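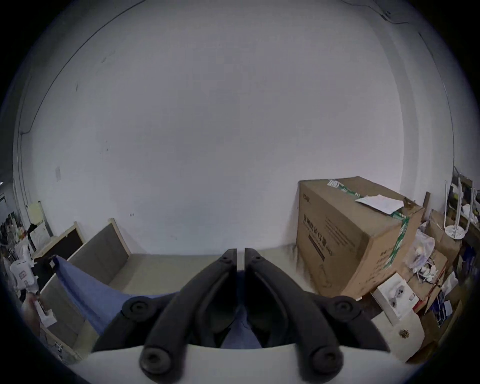

Kerkon Housing Office

Moving In and Moving Out: Frequently Asked Questions

The answers on this page apply to all furnished rooms at Arow House and Moschos House. Residents of the Borier annex hold a different form of agreement and should consult the annex handbook.

When may I collect my key?

Keys are issued at the front desk of your building from 2 p.m. on the first day of your agreement. A photo ID is required. Keys are not released to friends or relatives unless the resident has written to the Housing Office in advance.

May I send boxes ahead of my arrival?

Yes. Each resident may send up to 4 boxes, which will be held in the ground floor store. Please write your full name, building and room number on at least one side of every box. Reused cartons are accepted, including those printed with the name of an earlier product, provided that your own label is larger than a shipping label and placed where it can be read without turning the box. Tape the bottom seam as well as the top.

The office does not accept food, plants or batteries for storage.

How long may boxes remain in my room after I move in?

There is no fixed limit for boxes kept inside the room. They may be stacked along a wall as long as the door opens fully and the heater is clear. Large cartons should stand directly on the floor. Loose papers, receipts and packing lists are best put away in a drawer, as papers left on top of boxes are frequently thrown out with them.

Flattened cardboard goes to the recycling area behind each building. Cardboard left in the hallway will be removed and a charge may be made.

What furniture is provided?

A standard room contains a bed with mattress and headboard, a wardrobe, a desk and a chair. Arow House rooms also have a bookcase. Residents may bring small items of their own, such as a lamp or a folding stand. Provided furniture may be moved within the room but must be returned to its original position before checkout.

Is bedding supplied?

One fitted sheet and one mattress protector are supplied on arrival. Pillows, blankets and top sheets are not. Residents who prefer their own sheets may return the supplied one to the front desk, folded, at any time.

How should the bed be left at checkout?

Supplied sheets should be left on the mattress with all corners tucked under. They do not need to be ironed, and soft creases such as those in the green sheet shown here are entirely acceptable.

What does the room inspection cover?

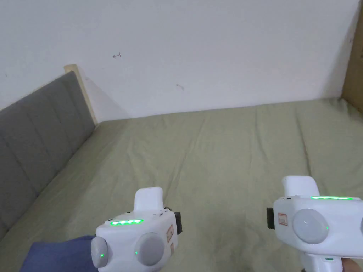

An inspection is carried out within 48 hours of the end of each agreement, and the result is sent by email. The inspector compares the room with the condition form completed at move-in and checks the walls, floor, furniture and fittings. Walls beside the bed deserve particular attention, as they are easily overlooked when a resident is cleaning. Small dark pen marks like the ones on the white wall behind this bed are recorded on the form, whether or not they can be washed off. Upholstered headboards are vacuumed by our staff, including the seams between the panels, and residents are asked not to use liquid cleaners on them.

Will I be charged for marks on the wall?

Light scuffs are treated as ordinary wear. Pen, crayon and adhesive residue are assessed individually. If a mark was already present when you moved in, make sure that it appears on your condition form - the office cannot consider marks reported for the first time at checkout.

May I clean or paint over a mark myself?

Cleaning is permitted with a soft damp cloth and plain water. Painting is not. Patches in a slightly different white are the most common reason for repainting a full wall, and the cost is passed on to the resident.

What about old stickers?

Please leave any sticker that was on the wall at move-in. Some identify fixtures or past repairs. Stickers that you have added yourself should be peeled away slowly from one corner.

May cables be run along the wall or ceiling?

Cables installed by the building must not be moved or painted. Residents may run their own cables along the baseboard using removable clips. Nails and staples are not allowed.

What happens to belongings left behind?

Items are bagged, labeled with the room number and held for 2 weeks. Unclaimed items are then donated or discarded. The office is unable to mail belongings overseas.

Condition forms for the July intake are available at both front desks.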